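Kids' museum, small kids, one rainy day – is the Pledance worth the drive?

Posted in Days Out With Children

We have a free Monday coming up in September and two children, ages four and seven, who consider sitting still a form of punishment. The storybook exhibition at the Pledance keeps getting recommended to me, mostly by people without children. It's a long drive for us. Is there enough to do, or will we be back in the parking lot before the coffee cools? Also, do we need to book?

filtden_mom

We went in the spring and stayed until they started turning the lights off. Book ahead. The website says you can walk up, and you can, and then you can stand in the lobby watching people who booked go in. They let in 200 a session and the morning one goes first.

The ground floor is mostly original drawings behind glass, at a height that suits tall adults. My son gave it 6 minutes. Upstairs is the good part: a reading den, a dress-up rail and a story trail where you stamp a card at each stop. Do the trail before lunch, while the ink pads still have ink. The café does a decent grilled cheese and charges as if it knows it. 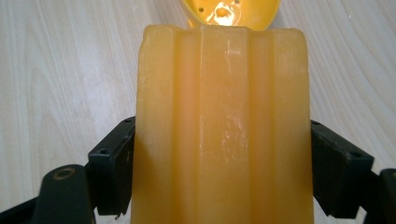 Amber-colored and ridged, with a few scuffs.

Parking behind the building is free if you get your ticket stamped at the desk. I remembered this on the highway.

Jirberg

its ok. gift shop is a trap

stelmakh_reader

I'd say go, with a warning for the four-year-old. One room is done up as a forest at night, with owl noises, and mine left it at a speed I hadn't seen before. You can skip it by taking the elevator.

Your seven-year-old will probably like the wall of old library books, around 2,000 of them, and a good many can be taken down and read. We lost an hour there, plus one sock. If you're members of the Filtden library, bring the card, as it got us a discount on the family ticket. The afternoon session was much quieter when we went, though by then so was I.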